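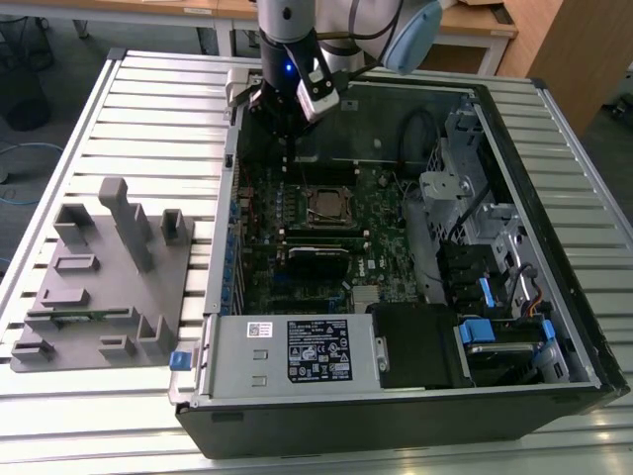
Chapter 6
Inside the Case: Sockets, Levers, Slots

Last updated: Jan 29, 2024

Before you start. Power off, lead out, side panel off, case laid flat on the bench. Allow 60 minutes for the whole chapter, 20 if you only want the reading.

Two jobs here. Find the CPU socket, then fit a processor without bending anything. Memory and drives come later, leave them alone for now. Same goes for the front panel wires, wich get a chapter to themselves.

Words you'll need: socket, retention frame, lever, heat spreader. Learn the lever first. Most damage in our workshop came from forcing it (Girard's notes, end of chapter).

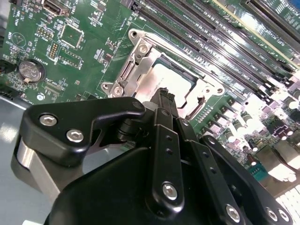 Fig. 6.2 Processor in its socket, metal frame round it, lever at the right.

Never touch the gold contacts. Hold the chip by it's edges.

2 comments · 6 shares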